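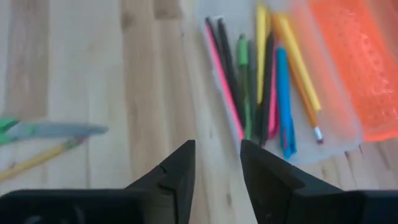
Section 4: Sending in your first claim on the Sirano member site

I've filled in this form more often than I'd like (income protection, bad back, long story), so these are the steps in the order I do them.

1. Log in and pick "My cover", then "Start a claim". Your policy number is on the first page of your welcome letter.

2. Choose the type of claim. If you're off work completely, tick "Full". If you're back on shorter hours, tick "Partial" and have your last payslip handy.

3. Type in the last day you worked. I got this wrong the first time and put the day I saw the doctor!

4. Upload your sick notes. Each file has to be under 11 MB, and a phone photo is fine as long as the signature can be read.

5. Describe your normal job in your own words. You get 50 lines, so use them - lifting, driving, sitting, all of it.

6. Press "Save" before you press "Send".

Note: the site logs you out while you're typing. I write my answers in a separate document first and paste them in.

Caution: once a claim is sent you can't change the dates yourself. You'll have to ring the claims desk and ask for them to be unlocked. I spoke to Seo-ah Nam, who sorted mine while I was on the line.

7. Write down the reference that comes up on the last page. It should also arrive by email, but mine went to junk.

If your cover came across from Sistell, your old policy number won't work in step 1. Go to section 5 first.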